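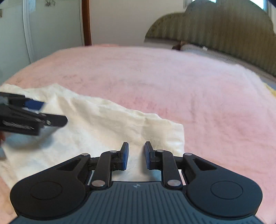 Galli Hall: pre-show safety walk-through
Choir and small ensemble concerts
Completed December 23, 2024

Scope: stage, wings, house, lobby, dressing rooms. The balcony is not covered. It stays locked until the rail work in May.

Marks used: OK, FIX (before doors), WATCH (can run tonight, recheck at intermission), N/A.

STAGE

1. Stage floor clear, no raised boards or nails. OK
Comment: The patch near the upstage left corner is holding. Singers in the first half are barefoot, so the floor was swept twice and gone over by hand with a flashlight.

2. Choral risers locked and level. FIX
Comment: The third section rocked when stepped on at the back corner. One leg pin was not fully seated. Pin reset, section tested with two people on the top step, no movement. Closed out before sound check.

3. Riser back rails fitted. OK
Comment: End rails also on. They were missing at the last concert and turned up behind the piano.

4. Front edge of stage marked. WATCH
Comment: White tape is lifting at center, where the group comes forward for the clapping number. Pressed down for now. Replace the full run after the show.

5. Piano brakes on. N/A
Comment: Unaccompanied program. Piano is in the stage right wing with its cover on and does not block the exit path.

6. Drums and hand percussion stored off the walkway. OK
Comment: Two drums and a box of shakers on the prop table, stage left. Please leave them there. The group picks them up in the dark.

LIGHTING AND RIGGING

7. Safety cables on all hung fixtures. OK

8. Fixtures focused, nothing loose. WATCH
Comment: The Flinik on the first pipe, far left, drifts down a little when warm. Clamp tightened. Look at it again at intermission from the house, not from under it.

9. Floor lights guarded and away from fabric. FIX
Comment: Side lights were close enough to the wing curtain to touch it. Moved toward center and taped in place. Costumes for this program are full length with wide skirts, and the group enters from both sides, so check that the path is still wide enough after any further move. Measured with the stage manager's agreement. Fine as set.

10. Blue running lights working in both wings. OK
Comment: One bulb replaced, stage right.

SOUND

11. Cables taped or under ramps. OK
Comment: The aisle crossing has a ramp. The old one with the split hinge has been thrown out.

12. Stulta wireless units charged, spare batteries on hand. OK
Comment: Not strictly a safety item, but the announcement mic is how we would direct the audience in an evacuation. Tested from the stage and from the booth.

13. Monitor speakers stable. OK

HOUSE AND LOBBY

14. Posted capacity not exceeded. OK
Comment: Posted capacity is 400. Ticketing is capped below that to leave room for ushers and wheelchair places. No folding chairs are to be added in the aisles, including for family of the performers.

15. Exit signs lit, exit doors open freely. FIX
Comment: The house right door was sticking at the bottom. Salt and grit in the threshold. Cleaned out, and the door now opens with one hand. Keep a broom near it while the weather is like this.

16. Aisle lights working. WATCH
Comment: Row 20, house left, is out. An usher with a flashlight will be posted there. Work order 1224 is open for it.

17. Lobby floor dry, mats flat. OK
Comment: Second mat added inside the main doors.

18. Food vendor set up clear of exits. OK
Comment: Grilleo is outside under the overhang, no open flame. Their table was moved away from the ramp. Extinguisher seen and in date.

DRESSING ROOMS

19. Heaters and irons off when unattended. WATCH
Comment: One steamer in use for costumes. Portable heater in room B removed. Performers were cold, so the thermostat was turned up instead.

20. Hallway clear to stage door. OK
Comment: Costume trunks are along one wall only.

OPEN ITEMS AFTER THE SHOW
Replace front edge tape.
Swap or repair Flinik clamp.
Aisle light, house left.
Order spare riser pins. There are none left in the drawer.

Leave the completed sheet in the booth binder. A copy goes to the front office with the house report.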